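Plestura Roller Blinds: Owner's Guide
Section 5: Blinds for tall windows in large, shared rooms

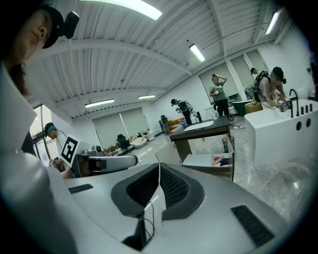
How far down should the blinds be in a room where several people are working at once?

Start with them halfway and adjust from there, one window at a time, until the people nearest the glass are comfortable. Lowering the whole row at once tends to leave the far end of the room gloomy, and then somebody puts all the lights on, which rather wastes a lovely bright day.

Before you begin

Have a walk round the room first and see which windows get the sun in the morning and which get it later on. It takes no time at all, and you will be glad of it when you come to choose your stopping heights. You will need the Polia height clips from the small bag (two for each blind), a soft pencil, a tape measure and a steady step stool.

Setting the stopping height

1. Raise the blind fully and check that the fabric is rolling up straight. If it wanders to one side, go back to Section 4 and level the brackets before you do anything else.

2. Lower it slowly with the chain, hand over hand, until the bottom bar sits where you would like it to stop. Do take your time over this, and ask a colleague to sit or stand in their usual place while you do it!

3. Mark the wall lightly in pencil, level with the bottom bar, and measure down from the bracket so that you can copy the height on to the next window.

4. Press the first clip on to the back length of the chain, just below the housing. You should feel it snap shut.

5. Raise the blind again, leaving a gap of 14 mm between the bottom bar and the roller, and fit the second clip in the same way.

6. Run the blind up and down 5 times. If the clip creeps along the chain, take it off, turn it round and press it on again.

7. Fix the chain to the wall with the tensioner supplied, pulled taut, and move on to the next window.

Note: Pale fabrics soften the daylight but will not darken a room. If you need it properly dark for a projector, ask your supplier for the Navero lining, order code 1208, which fits behind the same roller.

Note: Where a row of windows runs along two walls, we find it nicest to match the heights along each wall and let the two walls differ.

Caution: Loose chains are a strangulation hazard for small children. Never leave a blind in use without its tensioner.

Caution: Keep the floor under the window clear while you are on the step stool, and don't lean across a counter to reach the chain.

For cleaning and stain removal, turn to Section 7.

Guide revised 16/03/2024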